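# Menance Refits Shared Coffee Room at Trastum Office

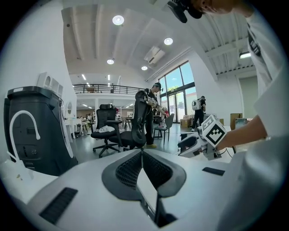
Menance has finished the refit of the shared coffee room on the second floor of its Trastum office, and the room is open to all staff from January. The work covered the drinks corner, the seating and the storage of supplies. Loose stools have been dropped from the plan in favor of office chairs on casters, which can be rolled clear when the floor is cleaned. Two of them, black with mesh backs, stand in the middle of the room, near the tall black machine with the glossy front panel. Boxes are kept on top of the machine for the time being, pending delivery of a wall cabinet.

The drinks corner was the main item in the work order. The old counter was taken out and the supply line moved 30 inches along the wall, which shortens the run to the shutoff valve and leaves the valve reachable without moving any furniture. A separate electrical circuit now serves the corner. Under the previous layout it shared a breaker with the printers next door, and the breaker tripped several times during the fall.

Wall surfaces were filled, sanded and painted white. A white table with slender legs was chosen over a closed base unit so that the floor below can be mopped up to the baseboard. The small oval mirror on the wall has been kept.

Fitting was carried out by Shehata, the contractor that handled the first-floor kitchen last year. The job took nine working days, two more than scheduled. The extra time went to a section of subfloor beside the old counter, where a slow leak had softened the boards. The damaged section was cut out and replaced before the new floor covering was laid.

Supplies are handled under the building's existing agreement with Nolora, which delivers cups, filters and cleaning tablets every 28 days. Staff are asked to leave the top layer of boxes in place until the cabinet is installed, and to keep the side of the machine clear, as the openings there must not be blocked.

Up to 16 people may use the room at one time. The chairs may be moved within the room but should not be taken to desks or meeting rooms. Items left on the seats will be collected at 6 p.m. and held at the front desk. Faults should be reported to building services by phone or through the usual form.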